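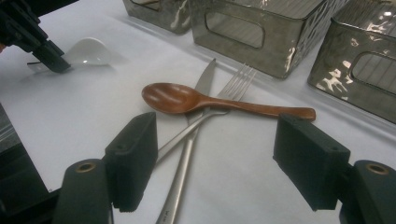
Torik Key Safe for Rental and Vacant Property

Product code 1653
Supplied by Muvia

The Torik is a wall-mounted key safe for landlords, letting agents and sellers who need to give access to a house without attending in person. It holds two sets of door keys, or one set and a garage fob, behind a hinged steel door with a mechanical push-button lock. No battery, mains supply or mobile signal is needed.

Typical uses

Viewings of an empty house while the seller lives elsewhere. Access for surveyors, meter readers and tradesmen between exchange and completion. Check-in for short lets. Handover at the end of a tenancy, where the outgoing tenant returns keys to the safe and the agent collects them later.

Construction

The body is die-cast zinc alloy with a powder-coated finish in black or grey. The door is hinged on the left and closes against a rubber seal. A sliding weather cover fits over the buttons and should be kept closed when the safe is not in use. The fixings pass through the back plate from inside the body and cannot be reached with the door shut.

Setting the code

The code is set from the inside of the door with the tool supplied. Any number of buttons may be used, in any order, but each button can be used only once in a code. Test the new code several times with the door open before closing it. Muvia keeps no record of codes and cannot recover one — if it is lost, the safe has to be drilled out and replaced.

We recommend a new code at every change of tenant and after each round of viewings. A code given to one contractor should not be passed on to the next.

Fitting

Fix to solid brick or concrete with the bolts supplied. Do not fix into mortar joints, render alone, timber cladding or a uPVC door frame. A position out of sight of the road is preferred. Leave enough clearance on the left for the door to open fully.

Tenants should be told in writing that a key safe is fitted and who has the code. In leasehold blocks, check with the freeholder before drilling an outside wall. Some home insurance policies place conditions on keys kept outside the building, and the owner should ask the insurer before use.

In the box

Key safe, weather cover, code-setting tool, 2 spare key hooks, wall bolts, drilling template and instruction sheet.

Ordering

Single units are sent from our Wornedville warehouse. Agents managing several properties can order through a trade account — contact Dwight Penner in trade sales. Technical questions, including replacement covers for the older Ajayi model, go to Kazuhiro Fukuda. The Ajayi back plate has a different hole pattern and will need redrilling if a Torik is fitted in its place.

Page revised February 2026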